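4장. 양손 시연 수집: 식탁 차리기 작업

4.1 이 장의 범위

이 장은 Jirnlow 핸드헬드 그리퍼 한 쌍으로 식탁 차리기 시연을 녹화하는 절차를 다룬다. 그리퍼의 조립과 펌웨어 설치는 2장, 헤드 카메라 보정은 3장을 따른다. 녹화가 끝난 데이터의 라벨링과 학습용 변환은 6장에 있다.

대상 독자는 수집 스테이션에서 직접 그리퍼를 잡는 시연자와, 옆에서 녹화 프로그램을 조작하는 운영자이다. 한 사람이 두 역할을 겸할 수 있으나 그 경우 발판 스위치를 반드시 연결해야 한다(4.4절 참고).

용어는 다음과 같이 쓴다.

에피소드: 초기 배치에서 시작해 작업이 끝나고 양손이 대기 위치로 돌아올 때까지의 녹화 한 건.
세션: 같은 시연자가 같은 배치표로 이어서 녹화한 에피소드의 묶음.
배치표: 물건의 종류, 처음 위치, 목표 위치를 적은 한 장짜리 표. 스테이션마다 비치한다.
대기 위치: 양쪽 그리퍼를 테이블 앞쪽 절반 위에 띄우고 집게를 연 상태.

4.2 준비물

Jirnlow 핸드헬드 그리퍼, 왼손용과 오른손용
그리퍼 케이블 2개
헤드 카메라와 머리띠
Sukis Recorder가 설치된 녹화용 컴퓨터
작업 테이블과 고정용 테이프
식탁 매트, 접시, 식기, 식기통
배치표
발판 스위치(선택)

식기는 배치표에 적힌 세트를 그대로 쓴다. 손잡이 색이나 재질이 다른 식기를 섞으면 다른 세트로 등록해야 한다. 세트 등록은 Sukis Recorder의 물품 메뉴에서 하며, 등록하지 않은 세트로 녹화한 에피소드는 업로드 단계에서 반려된다.

주의: 칼날이 있는 식기는 끝이 둥근 식사용 나이프만 사용한다. 조리용 칼, 과도, 톱날이 깊은 스테이크 나이프는 이 장의 절차로 녹화할 수 없다.

4.3 스테이션 설치

1. 테이블을 바닥 표시에 맞춰 놓는다. 바닥 표시는 스테이션 번호와 함께 붙어 있으며, 번호가 배치표 상단의 번호와 같은지 확인한다.

2. 테이블을 손바닥으로 앞뒤로 밀어 본다. 흔들리면 다리 높이를 조절한다.

3. 매트를 테이블의 먼 쪽 절반에 놓는다. 긴 변이 테이블 모서리와 나란해야 한다. 매트가 말려 올라오면 뒤집어서 눌러 둔 뒤 다시 편다. 풀이나 양면테이프로 매트를 붙이지 않는다.

4. 접시를 매트 위에 놓는다. 배치표에 별도 표시가 없으면 매트 가운데보다 조금 위쪽에 둔다.

5. 식기통을 시연자와 접시 사이에 세운다. 양손이 모두 닿는 자리여야 한다.

6. 식기를 손잡이가 위로 가도록 식기통에 꽂는다. 꽂는 순서는 정해져 있지 않다. 에피소드마다 기울기가 달라지는 것은 허용되며, 일부러 똑같이 맞추지 않는다.

7. 조명을 켜고 Sukis Recorder의 미리보기를 연다. 접시 테두리에 반사가 생기는 정도는 괜찮다. 접시 전체가 하얗게 날아가 테두리 선이 보이지 않으면 노출을 한 단계 낮춘다.

참고: 배경 커튼의 위치나 주변 조명은 세션 도중에 바꾸지 않는다. 바꿔야 한다면 세션을 닫고 새로 연다. 배경에 있는 장비를 옮긴 경우도 마찬가지다.

4.4 그리퍼와 컴퓨터 연결

1. 녹화용 컴퓨터를 켜고 Sukis Recorder를 실행한다. 그리퍼는 프로그램이 완전히 뜬 다음에 연결한다.

2. 왼손용 그리퍼의 케이블을 L 단자에, 오른손용 그리퍼의 케이블을 R 단자에 꽂는다. 커넥터에서 딸깍 소리가 날 때까지 밀어 넣는다.

3. 케이블을 손등이나 손목 바깥쪽으로 넘긴다. 집게 앞을 가로지르게 두면 물건을 잡을 때 함께 물릴 수 있다.

4. 장치 화면에서 좌우 표시가 모두 녹색인지 확인한다. 한쪽이 노란색이면 집게를 끝까지 열었다 닫는 동작을 한 번 한다. 그래도 노란색이면 4.9절을 본다.

5. 왼손 그리퍼만 움직여 화면에서 왼쪽 막대가 움직이는지 본다. 오른손도 같은 방법으로 확인한다. 좌우가 뒤바뀐 채 녹화한 세션은 복구하지 않고 폐기한다.

6. 발판 스위치를 쓰는 경우 남은 USB 단자에 꽂고, 설정 메뉴에서 시작/정지를 발판으로 지정한다.

주의: 그리퍼 위쪽의 금속판을 손잡이로 쓰거나 눌러 잡지 않는다. 판이 휘면 3장의 보정을 처음부터 다시 해야 한다.

주의: 전원이 들어온 상태에서 집게 사이에 손가락을 넣지 않는다. 손으로 쥐는 힘이 그대로 집게에 전달된다.

4.5 시연자 자세

시연자는 테이블 가까운 쪽에 앉는다. 의자 높이는 그리퍼를 쥐었을 때 팔꿈치가 테이블 면보다 약간 위에 오도록 맞춘다. 팔꿈치를 테이블에 올려놓고 녹화하지 않는다.

소매는 팔꿈치까지 걷는다. 손목시계, 팔찌, 헐거운 반지는 뺀다. 머리카락이 길면 뒤로 묶어 카메라 앞으로 내려오지 않게 한다.

헤드 카메라는 고개를 조금 숙였을 때 테이블 네 모서리가 미리보기에 들어오도록 각도를 맞춘다. 각도를 맞춘 뒤에는 나사를 조이고, 세션이 끝날 때까지 손대지 않는다. 시연 중에 고개를 자연스럽게 움직이는 것은 괜찮다. 다만 고개를 돌려 운영자를 보거나 말을 걸지 않는다. 할 말이 있으면 양손을 대기 위치로 돌리고 에피소드를 멈춘 뒤에 한다.

처음 참여하는 시연자는 녹화하지 않는 연습을 먼저 한다. 식기를 꺼내고 내려놓는 동작을 양손 각각으로 해 보고, 떨어뜨리지 않고 5번 이어서 할 수 있으면 녹화로 넘어간다.

4.6 에피소드 녹화

1. 운영자가 배치표를 읽고 이번 에피소드의 목표 배치를 알려 준다. 어느 손으로 어느 식기를 옮기는지도 배치표를 따른다. 손 지정란이 비어 있으면 시연자가 편한 손을 쓴다.

2. 시연자는 양손을 대기 위치에 둔다.

3. 운영자가 녹화를 시작한다. 짧은 신호음이 난 뒤 움직인다. 신호음 전에 움직이면 앞부분이 잘리므로 처음부터 다시 한다.

4. 한 손의 집게를 열어 식기 손잡이 쪽으로 가져간다. 집게 끝이 손잡이 양옆에 오면 닫는다.

5. 식기를 통에서 빼낸다. 날이나 갈래가 통 안쪽에 걸리면 힘으로 당기지 않고 기울기를 바꿔 다시 뺀다. 걸렸다가 빠지는 과정도 유효한 데이터이므로 녹화를 멈추지 않는다.

6. 필요하면 식기의 방향을 돌린다. 반대쪽 그리퍼로 넘겨 잡아도 된다. 넘겨 잡을 때는 받는 쪽 집게가 완전히 닫힌 다음에 주는 쪽을 연다.

7. 식기를 목표 위치 위로 옮긴 뒤 매트에 눕힌다. 매트에 닿은 것을 확인하고 집게를 연다. 공중에서 떨어뜨리지 않는다.

8. 집게를 위로 빼고, 다음 식기로 넘어간다. 쉬는 손은 테이블 위에 띄워 둔다. 무릎으로 내리거나 테이블 아래로 넣지 않는다.

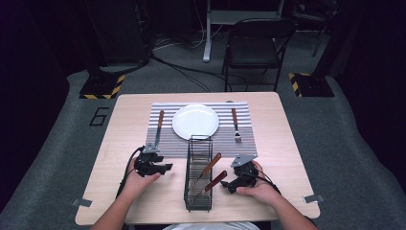 그림 4-1. 녹화 중의 작업 영역. 왼손 그리퍼는 나이프를 잡고 있고 오른손 그리퍼는 비어 있다.

9. 배치표에 적힌 식기를 모두 놓았으면 양손을 대기 위치로 돌린다. 이때 집게는 양쪽 다 열려 있어야 한다.

10. 운영자가 녹화를 멈춘다. 발판을 쓰는 경우 시연자가 직접 멈춘다.

11. 운영자는 결과를 성공, 부분 성공, 실패 중 하나로 표시한다. 기준은 4.7절에 있다.

12. 식기를 통에 되돌리고 접시와 매트의 위치를 확인한 뒤 다음 에피소드를 시작한다. 되돌리는 작업은 녹화하지 않는다. 그리퍼를 내려놓고 맨손으로 해도 된다.

참고: 동작 속도는 평소 식탁을 차릴 때보다 조금 느린 정도가 좋다. 지나치게 천천히 움직이면 정지 구간이 길어져 자동 검사에서 걸린다. 운영자가 보기에 동작이 자주 끊기면 세션을 잠시 쉬게 한다.

참고: 매번 같은 경로로 움직이려고 애쓰지 않는다. 잡는 지점, 들어 올리는 높이, 눕히는 방향에서 생기는 작은 차이는 그대로 남긴다.

주의: 나이프를 잡은 손을 반대쪽 팔 위로 교차시키지 않는다. 반대쪽으로 옮겨야 하면 넘겨 잡기를 사용한다.

4.7 결과 판정

성공: 배치표의 식기가 모두 지정된 쪽에 놓여 있고, 매트 밖으로 나가지 않았으며, 에피소드가 대기 위치에서 끝났다.

부분 성공: 식기는 모두 꺼냈으나 하나 이상이 지정된 쪽과 다르거나, 다른 식기 위에 겹쳐 있거나, 매트 밖에 걸쳐 있다.

실패: 식기가 바닥에 떨어졌거나, 식기통이 넘어졌거나, 접시가 매트 밖으로 밀려났거나, 맨손이 물건에 닿았다.

식기를 매트 위에 떨어뜨렸다가 다시 집어 제자리에 놓은 경우는 성공으로 표시하고 메모란에 재시도라고 적는다. 이런 에피소드는 따로 모아 쓰므로 지우지 않는다. 식기의 각도가 비뚤어진 것은 판정에 영향을 주지 않는다. 보기 좋게 맞추려고 집게로 여러 번 두드리는 동작은 하지 않는다.

부분 성공과 실패 에피소드도 업로드한다. 학습에 넣을지는 변환 단계에서 정한다. 현장에서 삭제해도 되는 것은 신호음 전에 움직인 에피소드와 녹화 자체가 끊긴 에피소드뿐이다.

판정이 애매하면 낮은 쪽으로 표시하고 메모를 남긴다. 시연자와 운영자의 의견이 다를 때는 운영자의 판정을 입력한다.

4.8 세션 진행과 저장

기본 배치표 한 벌의 목표는 에피소드 400건이다. 한 사람이 다 채울 필요는 없으며, 시연자가 바뀌면 세션도 새로 연다. 시연자 이름 대신 등록 번호를 입력한다.

세션 사이에는 그리퍼를 거치대에 올려놓고 손을 쉰다. 손목이나 엄지에 통증이 있으면 남은 건수와 관계없이 그날의 시연을 마친다.

세션을 닫는 순서는 다음과 같다.

1. Sukis Recorder에서 세션 종료를 누른다. 저장 막대가 끝까지 찰 때까지 케이블을 뽑지 않는다.

2. 에피소드 목록에서 길이가 0으로 표시된 항목이 있는지 본다. 있으면 제외로 표시한다.

3. 목록의 처음, 가운데, 끝에서 에피소드를 하나씩 골라 재생한다. 영상과 그리퍼 막대의 움직임이 맞는지 확인한다. 집게가 닫히는 순간과 막대가 내려가는 순간이 눈에 띄게 어긋나면 그 세션은 동기화 오류로 표시한다.

4. 업로드를 누르고 대상 저장소로 Conard를 고른다. 임시 저장소에 올린 세션은 변환 목록에 나타나지 않는다.

5. 업로드가 끝나면 세션 번호를 배치표 뒷면에 적는다.

6. 그리퍼의 집게를 마른 천으로 닦는다. 고무면이 닳아 매끈해졌으면 교체한다. 교체한 뒤에는 2장의 열림 폭 측정을 다시 한다.

7. 식기와 접시를 세트 상자에 담는다. 부족한 것이 있으면 상자 뚜껑의 점검표에 표시한다.

Blackburn 사이트에서는 매주 목요일에 저장소 점검이 있다. 점검 중에는 업로드가 대기 상태로 남으며, 점검이 끝나면 자동으로 이어진다. 녹화는 평소처럼 할 수 있다. 대기 중인 세션이 있는 동안에는 컴퓨터를 끄지 않는다.

4.9 문제 해결

장치 표시가 노란색에서 바뀌지 않는다
집게의 열림 값이 범위를 벗어났다는 뜻이다. 집게 관절에 이물질이 끼었는지 본다. 깨끗하면 케이블을 뽑고 다시 꽂은 뒤 집게를 끝까지 열었다 닫는다. 같은 증상이 반복되면 그리퍼를 예비품으로 바꾸고 3장의 보정부터 한다.

오류 203이 표시된다
한쪽 그리퍼의 신호가 녹화 도중 끊겼을 때 나온다. 해당 에피소드는 자동으로 제외된다. 커넥터가 헐거운지, 케이블이 의자 다리에 눌려 있지 않은지 확인한다. 케이블을 당기지 않았는데도 다시 나오면 케이블을 교체한다.

미리보기가 멈춘다
녹화 중이 아니라면 미리보기 창을 닫았다 연다. 녹화 중이면 에피소드를 끝까지 마치고 재생해 본다. 미리보기만 멈추고 녹화는 정상인 경우가 많다.

집게가 손잡이에서 미끄러진다
손잡이와 집게의 고무면을 닦는다. 손에 바른 로션이 그리퍼를 거쳐 묻는 일이 잦다. 닦은 뒤에도 미끄러지면 손잡이의 더 굵은 부분을 잡는다. 고무면에 테이프를 감지 않는다.

식기통이 자꾸 넘어진다
식기를 한쪽으로만 기울여 꽂았는지 본다. 빼낼 때 위로 곧게 올리지 않고 옆으로 당기면 가벼운 통은 따라 움직인다. 통에 추를 넣거나 테이블에 붙이려면 배치표에 그 내용을 적고 새 세션으로 시작한다.

자동 검사에서 정지 구간 경고가 나온다
시연자가 움직이지 않은 시간이 길다는 뜻이다. 재생해서 시작이나 끝에 몰려 있으면 신호음과 정지 버튼 사이의 간격이 문제이므로 운영자가 조작 시점을 조정한다. 가운데에 있으면 메모란에 사유를 적고 그대로 올린다.

세션이 변환 목록에 보이지 않는다
업로드 대상이 Conard로 되어 있는지 확인한다. 대상이 맞는데도 보이지 않으면 물품 세트가 등록되지 않았을 수 있다. 물품 메뉴에서 세트를 등록하고 세션 정보의 다시 보내기를 누른다. 영상을 새로 올릴 필요는 없다.

4.10 배치표를 새로 만들 때

1. 기존 배치표를 복사하고 표 번호를 바꾼다. 번호를 그대로 두면 두 배치의 에피소드가 같은 작업으로 합쳐진다.

2. 바꿀 항목을 한 가지만 고른다. 식기의 종류, 접시의 위치, 손 지정 가운데 하나를 바꾸고 나머지는 유지한다.

3. 목표 위치는 접시를 기준으로 왼쪽, 오른쪽, 위쪽으로 적는다. 방향은 앉은 시연자가 본 방향이다.

4. 작업 지시문을 한 문장으로 쓴다. 예: 식기통에서 포크를 꺼내 접시 오른쪽에 놓는다. 지시문은 학습 데이터에 그대로 들어가므로 줄임말이나 스테이션에서만 통하는 별명을 쓰지 않는다.

5. 새 배치표로 시험 에피소드를 5건 녹화하고 판정까지 마친다. 판정 기준으로 가를 수 없는 경우가 나오면 배치표의 문구를 고친 뒤 시험을 다시 한다.

6. 시험 에피소드를 시험으로 표시해 업로드하고, 배치표를 스테이션에 비치한다. 이전 배치표는 수거한다.

다음 장: 5장. 접시와 컵을 포함한 작업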